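Primlow Handheld Capture Kit (pair)

In stock, ships in 2 days. Sold as a pair, left and right. Single units on request, ask first.

For collecting demonstrations without a robot in the room. Operator holds one gripper in each hand and does the task. Poses, jaw opening and video get logged, you train on the result. No teleop latency, no arm to babysit, no e-stop.

What's in the box

Two grippers, left and right
Marker cubes, already mounted and calibrated
Shoulder harness, two straps, buckles on both sides
Head camera mount (camera not included, see list below)
Spare jaw pads, black, one set
Two charging cables
Calibration card
Hex key. Don't lose it, it's an odd size

The grippers

Curved jaws, soft inner pads. Pads wear out before anything else does. Change them when they go shiny, otherwise small parts start slipping and your operators begin squeezing harder, and then the width data drifts. Pads are a press fit, pull and replace.

Marker cube sits at the base near the wrist. Keep it clean, dry cloth only. No alcohol, it lifts the print. If a cube gets knocked, redo the card calibration before the next take, takes 38 seconds if the light's decent.

Status light on the side. Green is recording-ready. Amber is low battery. No light, charge it.

Harness

One size, adjusts at the buckles. Set it up standing, then check again leaning over the table becuase it rides up. Straps should lie flat over both shoulders. Thick sweaters are a pain, T-shirts are best.

Where it works well

Table-height jobs. Two-handed stuff especially: holding a part with one gripper and working it with the other, handing over, folding, opening lids, small objects near the table edge. An ordinary office desk is fine, no special bench needed. Leave the normal stuff on it, the policy has to deal with clutter sooner or later.

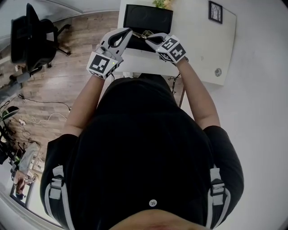
Maribeth Abella wrote to us that the first hour of data from any new operator should go straight in the bin. Her group at Feltaleck has every new person do 155 practice takes before anything gets kept. We'd call that strict, but she says people move the grippers like their own hands at first, wrists bending in ways the arm can't follow, and the replay fails on half of it. Her other tip: have operators pause a beat at the start and end of each take. Makes trimming a lot easier.

We've put the pause in the default prompt now (firmware from September on). Older units, update over the cable.

Recording

Squeeze both grippers together twice to start, same to stop. Beep confirms. Bad take, squeeze left only and it gets flagged, not deleted. Keep the flagged ones, failed grasps are useful if they're labeled.

Files land as one folder per take. Video, pose track for each gripper, jaw width, timestamps. Exporter for the usual training formats is on the downloads page. Brurnoleo users: pick the second export option, the first one swaps left and right. Known bug, fix is coming.

Reach check runs after export. You load your arm's description file and it marks the takes your robot can't physically do. Run it early! Not after a week of collecting.

Things that go wrong

Markers out of view. Operator looks away or crosses their arms. Pose track gets gaps, short ones are filled in, long ones kill the take.
Glare off shiny surfaces. Move the lamp or the desk.
Everything too tidy. Vary the start positions, vary the objects, change desks.
Same operator all day. Swap people. Everyone has habits and the model picks them up.
Camera slipped. Check the view at the start of each session, both grippers should be in it with arms out.

Battery

Over 2 hours of continuous recording per charge. Charge during breaks and you'll get through the day. Grippers record while plugged in but the cable gets in the way.

Not included

Camera, laptop, robot arm. Robot-side jaws that match the handheld ones are sold seperately (Padilla mount or blank flange). Get the matching jaws. Training on one shape and deploying on another is asking for trouble.

Ordering

Add to cart or email for a quote. University orders, put the PO number in the notes field. Loan units are available for short trials, ask for Shiela Tiongson. Technical questions to Noel Cabanatuan, mornings are best, he's usually in the lab after 2.

Returns accepted if the cubes are unmarked and the harness is clean. Spare cubes, pads and buckles are on the parts page. Parts page is being redone so some photos are missing, the part names are right though.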